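주식이 뭐예요? 회사를 아주 작은 조각으로 나누어 갖는 이야기

2020년 2월 11일

뉴스를 보면 "오늘 주가가 올랐습니다", "주가가 내렸습니다" 하는 말이 자주 나옵니다. 어른들은 고개를 끄덕이는데, 어린이 여러분은 무슨 말인지 잘 모를 때가 많습니다. 이번 글에서는 주식이 무엇인지, 주식의 값은 왜 날마다 바뀌는지 알아봅시다.

회사를 만들려면 돈이 필요해요

니부브소프라는 마을(영어로는 Nivuvthorpe라고 씁니다)에 자전거 바구니를 만드는 회사가 있다고 해 봅시다. 회사 이름은 울란스(Ulance)입니다. 울란스는 바구니를 더 많이 만들고 싶습니다. 그러려면 공장을 넓혀야 하고, 재료도 사야 하고, 일할 사람도 뽑아야 합니다. 그런데 가진 돈이 모자랍니다.

이럴 때 회사가 돈을 구하는 방법은 크게 두 가지입니다. 하나는 은행에서 빌리는 것입니다. 빌린 돈은 이자를 붙여서 갚아야 합니다. 다른 하나는 회사의 조각을 사람들에게 파는 것입니다. 이 조각이 바로 주식입니다.
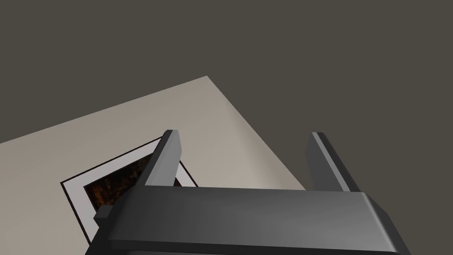 울란스가 회사를 똑같은 조각 1000개로 나누었다고 합시다. 조각 하나를 '한 주'라고 부릅니다. 어떤 사람이 10주를 샀다면 그 사람은 울란스의 1000분의 10, 그러니까 백분의 일을 가진 주인입니다. 주식을 가진 사람을 '주주'라고 합니다. '주식의 주인'이라는 뜻입니다.

주주는 회사의 주인이지만 공장에 가서 바구니를 마음대로 가져올 수는 없습니다. 바구니는 회사의 것이고, 주주는 그 회사를 조금씩 나누어 가진 사람이기 때문입니다. 그 대신 주주는 회사의 중요한 일을 정할 때 투표할 수 있습니다. 이 모임을 '주주 총회'라고 합니다. 보통 한 주에 한 표씩이어서 주식을 많이 가진 사람은 표도 많습니다.

회사가 돈을 벌면 그 가운데 일부를 주주에게 나누어 주기도 합니다. 이것을 '배당금'이라고 합니다. 배당금을 주지 않는 회사도 있습니다. 번 돈을 새 기계를 사는 데 쓰기로 할 수도 있고, 나눌 만큼 벌지 못했을 수도 있습니다.

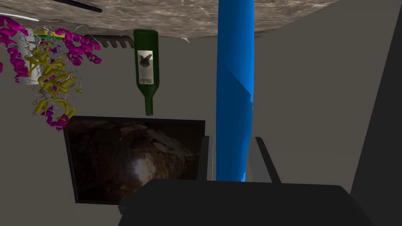 프레메타노 어린이 경제 교실 교재팀

주식의 값은 누가 정할까요?

빵집에서는 빵집 주인이 빵값을 정합니다. 주식의 값, 곧 '주가'는 조금 다릅니다. 사려는 사람과 팔려는 사람이 저마다 원하는 값을 내놓고, 두 값이 맞으면 거래가 이루어집니다. 마지막으로 거래된 값이 지금의 주가가 됩니다.

울란스의 바구니가 잘 팔린다는 소식이 들리면 어떻게 될까요? 울란스 주식을 사고 싶은 사람이 늘어납니다. 하지만 조각의 수는 그대로입니다. 그러면 사람들은 더 높은 값을 부르고, 주가가 오릅니다. 반대로 바구니 손잡이가 잘 부러진다는 소식이 퍼지면 주식을 팔려는 사람이 많아지고 주가가 내려갑니다.

가끔은 소식이 틀릴 때도 있습니다. 소문만 듣고 산 주식은 소문이 거짓으로 밝혀지면 값이 뚝 떨어지기도 합니다. 회사가 어떤 물건을 만드는지, 빚은 얼마나 있는지 살펴보는 일이 그래서 필요합니다.

주식은 어디에서 사고팔까요?

주식을 사고파는 시장을 '증권 거래소'라고 합니다. 옛날에는 사람들이 한곳에 모여 큰 소리로 값을 외치거나 손짓을 했습니다. 지금은 대부분 컴퓨터로 주문을 주고받습니다. 우리가 거래소에 직접 주문을 넣지는 않고, '증권 회사'에 계좌를 만들어 주문을 맡깁니다. 어린이는 부모님이나 보호자와 함께 계좌를 만들어야 합니다.

모든 회사의 주식이 거래소에 나와 있는 것은 아닙니다. 거래소에서 주식을 사고팔 수 있게 되는 것을 '상장'이라고 합니다. 상장을 하려면 회사가 얼마를 벌고 얼마를 썼는지 여러 사람에게 알려야 합니다.

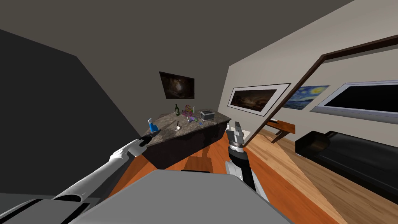
글쓴이 한서율

돈을 잃을 수도 있나요?

네, 잃을 수 있습니다. 한 주에 47원을 주고 산 주식이 2원이 될 수도 있습니다. 회사가 문을 닫으면 주식의 값이 아예 없어지기도 합니다. 은행에 저금한 돈과는 이 점이 크게 다릅니다.

그래서 사람들은 한 회사의 주식만 사지 않고 여러 회사의 주식을 나누어 사기도 합니다. 이것을 '분산 투자'라고 합니다. 우산을 만드는 회사와 모자를 만드는 회사를 생각해 봅시다. 비가 많이 오는 해에는 우산이 잘 팔리고, 햇볕이 강한 해에는 모자가 잘 팔립니다. 두 회사의 주식을 모두 가지고 있으면 한쪽이 어려울 때 다른 쪽이 도움이 될 수 있습니다. 물론 두 회사가 함께 어려워지는 해도 있습니다.

곧 써야 할 돈으로 주식을 사는 것도 조심해야 합니다. 다음 달에 낼 수학여행 비용으로 주식을 샀는데 마침 그때 주가가 내려가 있으면 손해를 보고 팔아야 합니다.

집에서 해 보기

진짜 돈 없이도 주가를 공부할 수 있습니다. 공책 한 권과 연필을 준비하세요.

먼저 내가 잘 아는 물건을 만드는 회사를 하나 고릅니다. 과자 회사도 좋고 신발 회사도 좋습니다. 보호자와 함께 신문이나 인터넷에서 그 회사의 주가를 찾아 공책에 적습니다. 거래소가 문을 여는 날마다 같은 시각에 주가를 적고, 그날 본 회사 소식도 한 줄씩 씁니다. 2월 마지막 날이 되면 점을 이어 꺾은선그래프를 그려 봅시다. 값이 크게 움직인 날에는 어떤 소식이 있었는지 찾아보세요. 아무 소식이 없는데도 값이 바뀐 날이 있을 것입니다. 그런 날도 빼지 말고 적어 둡니다.

낱말 풀이

주식: 회사를 똑같이 나눈 조각
주주: 주식을 가진 사람
주가: 주식 한 주의 값
배당금: 회사가 번 돈에서 주주에게 나누어 주는 돈
상장: 회사의 주식을 거래소에서 사고팔 수 있게 되는 것
분산 투자: 돈을 여러 곳에 나누어 투자하는 것

다음 글에서는 회사나 나라가 돈을 빌릴 때 쓰는 '채권'을 알아보겠습니다.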